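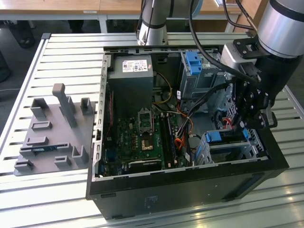 Tower open on the slatted table, side panel off.

April, notebook, work-from-home offers. Started 9.40.

Carrying on with Hundar, the "earn from your sofa" data tagging outfit. Shahnaz forwarded the advert again with three question marks after it, so I take it we agree on the tone. The advert promises flexible hours, no experience needed, weekly pay. I have read that sentence so often in this job that I could set it to music.

Where we'd got to: signed up under the test account, passed the "skills check" (a spelling quiz, no way to fail as far as I could tell, I put down two wrong answers on purpose and got a gold badge). Then the training module unlocked. Training is unpaid. It took most of yesterday afternoon and ended with a page trying to sell me the advanced training.

Today: paid tasks. Receipts and shop listings, mostly, pick a category from the drop-down and move on. I did 526 of them. The counter on the dashboard agreed with my tally, which surprised me. The payable column says 441. The rest are "under quality review". No reason given on any of them, and no date for when the review finishes. I went back over a handful and can't see what separates the accepted ones from the others. Two listings for the same kettle, same category chosen, one in and one out.

Wrote to support at 11.15. Reply at 11.16 thanking me for my passion.

The payout. Tasks are paid in points, and you can't withdraw below 1000. At one point per accepted task I'm not halfway. Now the bit I'd like Shahnaz to check, as I may have misread it: clause 6 of the terms says points lapse if the account is "inactive", and I can't find inactive defined anywhere. Could be a year. Could be lunch. If it's short, anyone doing this around school runs or shifts loses the lot, and those are the very people the advert is aimed at.

Withdrawal goes through Cirier, a wallet I hadn't come across. Opened an account to see. They want a scan of ID before showing the fee table. I stopped there. We don't hand over ID to see a price list — that rule stays, even on the test account.

Who's behind it: the footer says Hundar is "a Cakavmont brand". The Cakavmont site is one page with a contact form and a stock photo of a handshake. The testimonials are the same ones we logged for the Moldovan envelope-stuffing kit, word for word in places, including "I quit my job in a fortnight". Different first names. I've put the two sets side by side in the shared folder. It doesn't prove they're the same people, since testimonial text gets bought and copied all over the place, but I wouldn't believe a line of it on either site.

In fairness: the tasks exist, they load, they're dull but doable, and at no stage did it demand a fee to start. That puts it above most of what comes through the inbox. I can't call it a scam on what I've got. I can't call it work either until somebody gets money out of it.

We use cookies to improve your experience. By continuing to browse you accept our cookie policy. Accept | Manage settings

Afternoon, 3.20. Support wrote again. The review "may take longer during busy periods". Asked when the busy periods are. Nothing back yet.

Draft wording for the listing, Shahnaz Amarasinghe to edit: "Hundar: not recommended at present. Tasks are real, payment untested. Read the points rules before you spend an evening on it." She'll want it softer. I'd leave it.

To do
- leave the test account alone and note when the points vanish, if they do
- ask readers who've been paid by Hundar to send the bank line with the name blacked out, screenshots of dashboards don't count
- find the Cirier fee table some other way
- unsubscribe from the advanced training emails (four already)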